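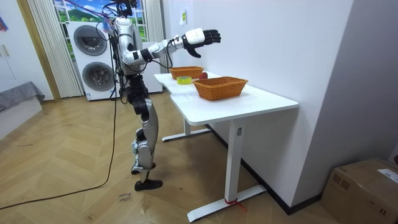
Arm target drifts when the balance controller takes a step during a tabletop reach

Grillanlow Community Help > Whole-body control > Planning and perception
Status: open, 2 accepted replies

Posted by asholm_controls

Our group maintains the manipulation software for a full-size humanoid with five-fingered hands. We use the Grillanlow planner for the arms and a separate balance controller for the legs. The two exchange only the pelvis pose and a centre-of-mass estimate. The workspace is a white desk, and the current task is to reach over the desk with an open hand, palm down, and stop above the smaller of two woven baskets.

The arm plan is computed once, in the pelvis frame, from a basket pose supplied by the perception node. While the robot stands still the result is satisfactory. If the balance controller decides to shift a foot during the reach, the hand arrives at a point displaced along the length of the desk. The displacement is always in the direction of the step. The free arm is held bent in front of the torso by a posture task and does not seem to be involved.

The following has already been checked:

Hand-to-camera calibration was repeated on Wednesday and the residuals were normal.
The basket pose, when viewed in the world frame, does not move during the step.
Joint tracking error on the reaching arm is small throughout.
Disabling stepping removes the fault, but the robot then refuses the longer reaches on stability grounds.

The fault appeared in 19 of the last 560 logged reaches, and every one of the 19 contains a step. I should be grateful for advice on whether the plan ought to be recomputed after each step, or whether there is a setting that keeps the target fixed. Recomputing is possible but causes a visible pause, and our reviewers at Asholm have asked for a continuous motion.

A second and less urgent matter: the perception node sometimes exchanges the labels of the two baskets. They are of the same colour and differ mainly in size. It would be helpful to know whether this could be connected.

Reply from gavdale_wbc
Marked as accepted by asholm_controls

The behaviour described is consistent with a target stored in a moving frame. The basket pose is correct in the world frame, as you have confirmed, but the planner converts it to the pelvis frame at the moment of the request and does not convert it again. When the pelvis moves with the step, the stored target moves with it. The arm then tracks the wrong point accurately, and for that reason your joint tracking figures look healthy.

A complete replan should not be necessary. The following procedure is recommended.

First, set the target frame of the reach task to the world frame in the task file. If your installation still uses the older file format, the field is called goal_anchor and its default is pelvis. The newer format calls it target_frame.

Second, supply the arm controller with the pelvis pose at the control rate. Many installations publish it at the planner rate only, and the correction then arrives in coarse jumps. You would see this as a twitch at the wrist when the foot lands.

Third, leave the planned path as a reference and allow the whole-body solver to correct the hand position at every cycle. Give the hand task a lower priority than the balance and foot contact tasks. It should sit above the posture task for the free arm. If the free arm is held too stiffly the solver has very little left to work with at long reach, and the torso will lean more than you would wish.

Fourth, check the collision model of the desk. It must also be anchored in the world frame. If the hand target is corrected and the desk model is not, the solver will believe that the tabletop has moved under the hand. We made this error at Gavdale, and the hand stopped short of the target with no message in the log.

Please test with the arm at reduced speed first, with the hand target raised well clear of the basket rim, and with a person at the stop button. Once the world-frame setting is in place, a reach that includes a step should end at the same point as a reach that does not. If a small offset remains, the next thing to examine is the state estimator, in particular how it treats the foot that is leaving the floor. An estimator that continues to trust a foot after the heel has lifted will report a false pelvis movement. The contact threshold can be adjusted for each foot separately.

On the second matter, I would not expect a connection. The exchange of labels is a perception fault and should be raised under its own heading.

Reply from tallyrod

We had the same thing. Just turn stepping off and move the robot nearer to the desk.

Reply from abbasi_perception
Marked as accepted by asholm_controls

This reply concerns the basket labels only.

The default detector in the Abbasi package assigns an identity to each object on every image and keeps no memory between images. Where two objects share a colour and a weave, the identity rests almost entirely on apparent size. Apparent size changes with distance and with the viewing angle, and it changes again when the outstretched forearm covers part of a basket.

Two measures are advised. Enable tracking, so that an identity is carried forward from the previous image and altered only when the evidence is strong. Then freeze the identity once the reach has started. The position may still be updated after that point, but the label should not be. Both options are in the tracker section of the configuration file and both are off by default.

Other items on the tabletop may be used to settle doubtful cases. A roll of bright yellow tape lying between the baskets, for instance, is easily detected and gives the order of the objects along the desk. This should be treated as supporting evidence only, as such items are liable to be moved.

I agree with gavdale_wbc that the drift has a separate cause. However, a label exchange during a reach would also send the hand along the desk, and the two faults could be mistaken for one another in a summary table. Before closing the matter, please confirm from the logs that the label was constant in all 19 cases.

Comment from asholm_controls

Thank you for the replies. The field goal_anchor was set to pelvis in our task file. The desk model was also anchored to the pelvis, and both have now been changed. The label was constant in every affected log except 2, and those will be examined separately. Moving the robot nearer to the desk is not open to us, as the standing position is fixed by the test plan. I will report the results of the reduced-speed tests under this heading and open a new one for the tracker settings.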